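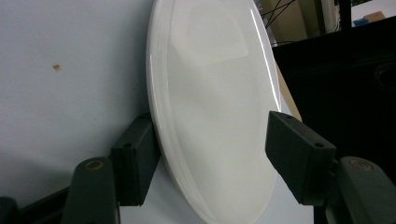 White oval plate, upright. Kallness crockery set.

Category: Home & Kitchen / Open Data / Notes and Readmes

Print this page | E-mail this page

5 April 2022
By Norbert Charvát

Kallness Crockery Set: README

Read this before you download anything. The set is a collection of colour stills of household plates, with a text file of notes for each plate. Milovan Tomić and I put it together because we were tired of arguing about dishes from memory. It is smaller than most people hope for and it has problems, which are listed further down and should be taken seriously.

What's in it

There are 386 stills of 26 plates. Most are white. We didn't plan it that way, but white is what people have in their cupboards, and it is also the hardest colour to photograph well, so I've stopped apologising for it. The plates were lent by households and by the Polák tea room, which handed over a box of oval serving plates and would like them recognised as serving plates and not as "platters". I have my doubts about that distinction. See under Labels.

Each plate has a folder. In each folder you'll find the stills and a file called notes.txt, which gives the outline (round, oval, square, other), the rim, the finish, any chips or crazing, and whatever the owner told us about it. Owner remarks are in quotation marks. We did not check them. When an owner says a plate is "very old", all you have learned is that the owner thinks so.

Labels

Outline was labelled by eye. Round and oval sound simple until you tilt a plate, and then every round plate is an oval. For that reason the outline label comes from looking at the plate flat on the bench, never from the stills. If you plan to work out the outline from the stills alone, expect to be wrong some of the time, and please don't write to tell us the labels are at fault until you've looked at the notes.

Rim is one of raised, flat, rolled or none. The oval plate at the top of this page is marked raised. Milovan wanted a further label for rolled rims that are also raised. I said no. He has kept his own version of the labels, in the folder marked "mt", and you can use it if you like. The two don't agree everywhere and I don't think they ever will.

Finish is gloss, satin or matte. This one I trust more than the others, though not by a lot. A glossy plate gives itself away: you get a pale patch across the face from a light or a window, and thin bright lines where the rim curves. A satin plate under a strong lamp can do something close to that. Where we couldn't agree, the label is "unsure", and I'd sooner have more of those than fewer.

The word "platter" is not used anywhere in the labels. Neither is "charger", "salver" or "ashet", all of which were suggested.

What it might be good for

Checking whether your method can find the edge of a shiny white thing. Teaching someone what glare does to shape. Comparing rims. Milovan has used it to sort out which of the tea room's ovals belong together, and he says it helped. I was there, and I think picking them up and stacking them would have done the job just as quickly.

What it is not good for

Dating plates. Pricing plates. Naming makers. There are hardly any views of the backs, and the backs are where the marks are. We've had a message from someone at Brivine who wanted to use the set to value estate crockery, and I said what I'm saying here, which is that I would not value a saucer with it.

It is also no use for colour matching. The whites are not consistent from one folder to the next. A plate that looks grey in the lower half of a still is very likely in shade, and I wouldn't read any more into it than that.

Known problems

— Glare hides chips. Some chips listed in the notes can't be found in any still of that plate. The notes are right.

— Many stills show only part of the plate. If you need the full outline, filter on "whole = yes" and be ready for how little is left.

— There is no scale. Sizes in the notes were taken with a tape measure across the longest part, by two people who hold a tape differently. Treat them as a guide.

— Two folders may be the same plate. The owner says they are a pair. I say one of them was handed in again. We left both in.

— The file names use "grey" and "gray" without any pattern. My fault. Search for both.

Handling and care notes

A few folders include remarks on washing and storing, copied from whoever lent the plate. They contradict each other. One household puts everything through the dishwasher and another would be horrified at the thought. We have views but left them out.

Space and download

The full set comes as one archive, mirrored on Ultel. There is a short version with 200 stills for people on slow connections. The short version was picked by hand and leans towards the clearer shots, so don't report results on it as if they stood for the whole set. Somebody will anyway.

Changes

The first version had 25 plates. A square one was added later, after a fair complaint that "square" was offered as a label and never used. The next round of fixes is meant for July. I wouldn't hold your breath, as Milovan and I still have to settle the rims.

Terms

Use it, copy it, change it. Say where it came from. If you change the labels, say so in your own readme, and keep our notes.txt files next to yours so that people can compare.

Corrections go to either of us by way of the mirror page. Please include the folder name.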